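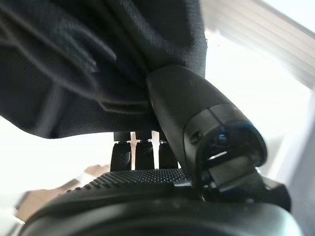 Der Greifervergleich im Teilprojekt Textil liegt zwei Wochen hinter dem Plan, und daran ist diesmal nicht die Lieferung schuld. Beide Kandidaten, Skodano und Pliltlow, sind montiert und laufen mit derselben Steuerung. Schwarzer Stoff vor schwarzem Finger, dahinter ein helles Fenster mit weißer Jalousie: Für die Handgelenkkamera ist das ungefähr so ergiebig wie eine Sonnenfinsternis. Die Falten an der Klemmstelle erkennt man mit gutem Willen, die Bildauswertung hat leider keinen.

**Stand 13.11.2020**

- Skodano: 266 Griffversuche, davon 236 gültig.
- Pliltlow: bisher nur 20 Versuche. Gwion Nicholas hat den Rest angehalten, bis die Klemmkraft neu eingestellt ist. Der Greifer hielt den Stoff, wollte ihn danach aber ungern wieder hergeben.
- Kamera: Die Belichtungsautomatik richtet sich nach dem Fenster. Feste Werte sind hinterlegt, aber noch nicht geprüft.

**Abweichungen vom Antrag**

Der im Oktober zugesagte Vergleich mit hellem Stoff fehlt noch. Elin Kemeys hat ihn zugunsten der dunklen Muster verschoben, weil Nokport als Anwender fast nur solche verarbeitet. Fachlich ist das richtig, für die Statistik weniger erfreulich. Mehrkosten entstehen keine, sofern man die Arbeitsstunden am Feinabgleich nicht zu genau ansieht. Sie stehen in Anlage 2.

**Nächste Schritte**

Lleucu Mostyn wiederholt die Serie mit fester Belichtung und seitlichem Licht. Pliltlow bekommt danach dieselbe Zahl an Versuchen wie Skodano. Eine Empfehlung für einen der beiden Greifer geben wir vorher nicht ab, auch nicht mündlich auf dem Flur. Offen ist die Freigabe für eine zweite Leuchte; der Antrag liegt bei Ihnen.

Ynyr Meredith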